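30 September 2020

Up at half past six. Grey and still, the window wet on the inside again. Porridge, then the bus to Curnham for the library books, which were due today. The desk is only open for returns, so I put them through the slot and came straight home with nothing new to read. I have the long one about canals to finish anyway.

The rest of the day went on sorting. I have been putting off the back room since the shelves came down and it had reached the point where I couldn't get to the radiator. I took everything out onto the landing first. That was a mistake, as I then had to climb over it to get to the bathroom, but it did mean I could hoover the carpet right up to the skirting. One corner has faded much less than the rest, where the old cupboard stood.

The Umier box had not been opened since I moved. It was mostly leads and chargers, two bathroom taps in newspaper, and a bag of curtain hooks. I counted the hooks because I want to know if they will do the front room curtains: 154, so yes, with plenty over. The taps can go. I kept the leads I could put a name to and put the others in a carrier by the front door for the tip.

Receipts took longer than they should have. I found the one for the Jatoi heater, 324 pounds, and I still think that was too much for something that smells of dust every time it goes on. The guarantee runs out in December, so the receipt is now on the fridge. Everything older than the move went through the shredder, which cut out twice and had to be left to cool.

Lunch was soup and the end of the loaf. It rained from one until three.

I have settled on sorting by colour, as labels never stay on for me. Bins with open tops, no lids. Lids only get stacked behind the door and then fall over. Yellow for things still in their wrapping, red for clear boxes and tubs, and the pale one for whatever doesn't belong with either – string, spare bulbs, the small torch. I can see that last one filling up first.
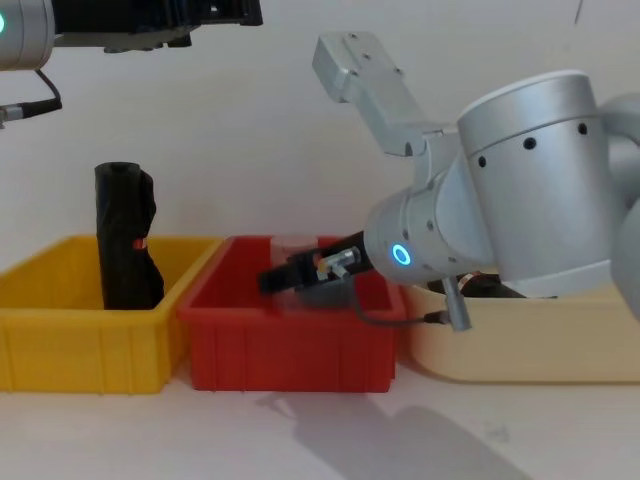

I'd like the row kept in that order, yellow, red, pale, so that I can go to the right one without thinking. It is the same order I had in the flat at Pikbridge, only there it was shoeboxes and they gave way at the corners.

By five the landing was clear except for the suitcase and a roll of lining paper. The suitcase will have to go back under the bed. I weighed out the loose screws on the kitchen scales, 700 grams of them, and could not think of one job that needed them, but they are in a jar now and out of the way.

Baked potato and beans for tea. My knees are sore from the carpet. Read 9 pages of the canals and got no further.

Tomorrow: tip, if it is dry. Ring the surgery. Bread, milk, shredder bags.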